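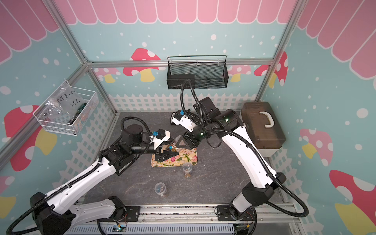 Marnine: Scripture References in the Wallar Review

Marnine is a table of the Bible passages cited in the titles, abstracts and section headings of the Wallar Review, a small journal of biblical and theological studies. It covers 51 issues. There are 928 items (articles, book reviews, editorials and letters) and 3242 references.

The data was compiled by Hashini Jayawardena and Chaminda Majumder. The print issues were read at the Sternis Library, which holds the only full run we know of.

What is in the download

items.csv has one row per article, review, editorial or letter.
refs.csv has one row per scripture reference, tied to an item by item_id.
books.csv is the list of book codes with their full names.
authors.csv is the list of contributor names as printed, with a column for the form we settled on.
CHANGES.txt lists corrections since the first release.

All files are UTF-8 with commas as separators and a header row. Empty cells mean the information was not printed. We did not fill them in from other sources.

Fields in items.csv

item_id: a short code made of volume, issue and running order. It does not change between releases.
title: as printed, including the subtitle after a colon.
kind: article, review, editorial or letter.
author_id: matches authors.csv. Several authors are separated by semicolons.
first_page, last_page: as printed. Early editorials use Roman numerals and we left them that way.
language: nearly always English. Titles that quote Hebrew or Greek are still marked English.

Fields in refs.csv

item_id: see above.
book: three-letter code from books.csv.
chapter_start, verse_start, chapter_end, verse_end: whole numbers. For a reference to a full chapter, both verse fields are empty. For a reference to a whole book, all four are empty.
where: title, abstract or heading.
as_printed: the reference exactly as it stands on the page, with the original punctuation.
versification: eng or heb. See the note on Psalms and Joel further down.
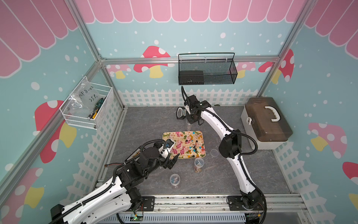 Mushroom walls, pink awning and picket fence.

How the references were found

Titles and abstracts were typed from the printed issues by Hashini. Section headings were added in a second pass by Chaminda, who also typed the letters pages. The text was then run through Bilgin, a short script of ours that looks for book names and abbreviations followed by numbers. Bilgin writes a draft of refs.csv, and every line of the draft was read against the page before it went in.

Bilgin misses references written out in words, such as "the third chapter of Jonah." Those were added by hand. It also picks up things that are not references. The most common false match was "Acts" used as an ordinary noun at the start of a title. "Job" caused the same trouble in one editorial on faculty hiring. These lines were removed.

Allusions are not included. If an author wrote "the good shepherd" and gave no chapter, there is no row for it. We tried coding allusions for the first few volumes and could not agree on them often enough to keep going.

After the table was finished we drew 100 items and each typed the references again without looking at the first version. The differences were mostly in verse ranges, where one of us had read an en dash as a comma. Those items have been fixed, and we went back through the other rows with commas in as_printed.

Books and canon

The book codes cover the 66 books of the Protestant canon plus Tobit, Judith, 1 and 2 Maccabees, Wisdom, Sirach and Baruch. Additions to Daniel and Esther are filed under the main book, with the chapter number used by the author. The Review also has articles on 1 Enoch and the Didache. These appear in items.csv, but the texts themselves have no code and so no rows in refs.csv.

Versification

Chapter and verse numbers follow the author. Most contributors use English numbering. Some Old Testament articles use the Hebrew numbering, where many psalm titles count as a verse and Joel has four chapters. Where the author says which is meant, or where the quotation makes it plain, the versification field says heb. Everything else says eng. Please do not sort or join on Psalms, Joel or Malachi without checking this column first.

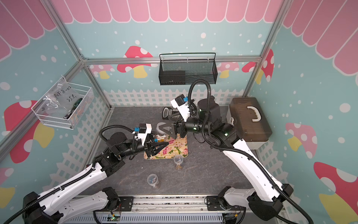 Two robot arms and the black basket.

Known problems

Book reviews are thin. Many have no abstract, so the only reference is in the title of the book under review. A commentary on Romans counts once, as a whole book, however long the review is.

The early issues did not print abstracts for articles either. Counts by decade will make it look as if contributors started citing more scripture when the abstracts came in. If you want to compare periods, use only the rows where the where field is title.

One author published under two forms of the same surname and we are not certain it is one person. The two forms have been kept apart in authors.csv.

Philemon and Philippians were both abbreviated "Phil." in a few headings. We decided these from the article itself and put a question mark at the end of as_printed.

Footnotes are not covered at all. We would like to add them and have started on the most recent volume, but there is no date for this.

Use

The tables may be used and shared for any purpose with credit to the compilers. The abstracts are not in the download. They belong to the Review, and the Sternis Library can supply copies of single pages on request.

Suggested citation: Jayawardena, H., and Majumder, C. Marnine: Scripture References in the Wallar Review. Second release, September 8, 2023.

Corrections

Send the item_id, the field and the reading you think is right. A page photo helps when the question is about punctuation. The next batch of corrections goes in at the end of October, and item codes will stay as they are.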